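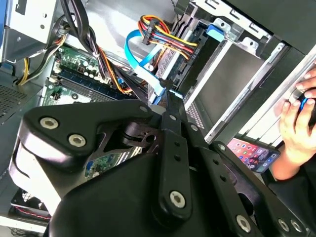

Lohnt sich der Umstieg vom Sirenik 15 auf das Sirenik 17?
Wer einen schwachen Akku hat, lässt den tauschen und behält das alte Gerät noch eine Weile.

Von Austra Priedītis, Januar
Drucken | Per E-Mail senden

Forum durchsuchen … Suchbegriff eingeben Los

Austra Priedītis
So viel zu meiner Kurzfassung oben, jetzt zur Langfassung. Ich habe beide Telefone seit Neujahr parallel in der Jacke, links das 15er, rechts das 17er, und greife zuverlässig zum falschen. Gleicher Rahmen, gleiche Tasten, gleiches Ladegeräusch. Das neue hat eine Farbe dazubekommen, die im Shop »Nebel« heißt und bei mir zu Hause »Grau«. Die Kamera ist abends besser, das gebe ich zu. Beim Mittagessen fotografiert sie dieselben Nudeln.

pixelopa
Danke, damit sind meine Weihnachtsgutscheine gerettet. Wie sieht es mit dem Akku aus? Mein 15er hält bis zum Nachmittagskaffee und tut danach beleidigt.

Austra Priedītis
Beide haben 3000 mAh. Sirenik nennt das beim neuen Modell »bewährt«.

grorkstead_fan
Ihr vergleicht Datenblätter. Das 17er hat den schnelleren Chip und bekommt länger Updates, das ist der ganze Punkt. Wer sein Telefon fünf Jahre behält, fährt damit besser. Und vor dem Grorkstead, das ich vorher hatte, ist es sowieso Welten besser.

pixelopa
Schneller wobei? Ich lese Wetter und streite mich hier.

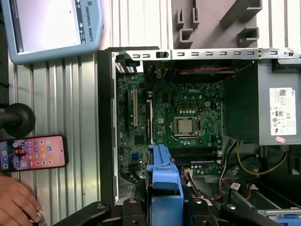

Offener Dell-Rechner, Prozessor im Sockel

mme_kabelsalat
Muss dem Fan teilweise recht geben. Mit den Updates stimmt es, meine Bank-App hat das Vorvorgängermodell im Herbst vor die Tür gesetzt, ohne Abschiedsbrief. Aber das 15er ist davon noch ein gutes Stück entfernt. Ich hab bei Prendergast nachgefragt, die tauschen den Akku in 2 Stunden, während man daneben steht und Hüllen anschaut, die man nicht braucht.

grorkstead_fan
Und dann ist die Dichtung hin und es regnet rein.

mme_kabelsalat
Bei mir regnet es nicht in der Hosentasche. Bei dir?

Pistau_Mod
Bitte beim Thema bleiben. Und pixelopa, den Kaufberatungs-Thread fürs Tablet gibt es schon, du hast ihn selbst eröffnet.

pixelopa
Der ist eingeschlafen. Wie mein Tablet. 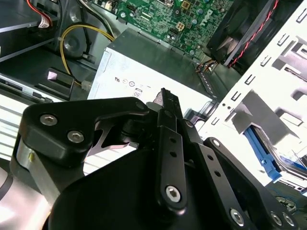
Blick ins Innere eines Desktop-Towers

funkloch
Ich lese hier seit einer halben Stunde mit und habe das 17er gestern bestellt. Der Händler nimmt das alte in Zahlung, für einen Betrag, von dem man zu zweit Pizza essen kann, sofern einer keinen Hunger hat. Ich finde es trotzdem richtig. Mein Display hat einen Sprung quer durch die Uhrzeit, ich kenne seit dem Sommer nur noch die Minuten.

Austra Priedītis
Das ist der erste Kaufgrund in diesem Thread, den ich gelten lasse.

grorkstead_fan
Updates waren auch einer.

Austra Priedītis
Meinetwegen, ein halber. Trotzdem bleibe ich dabei, wer ein heiles 15er hat, verpasst nichts. Die Abendfotos kann ich heute Nacht hochladen, dann dürft ihr raten, welches von welchem Telefon ist.

pixelopa
Ich tippe auf das unscharfe.

funkloch
Nimmst du Nebel oder Schwarz für den Vergleich? Ich hab Nebel bestellt und werde langsam nervös.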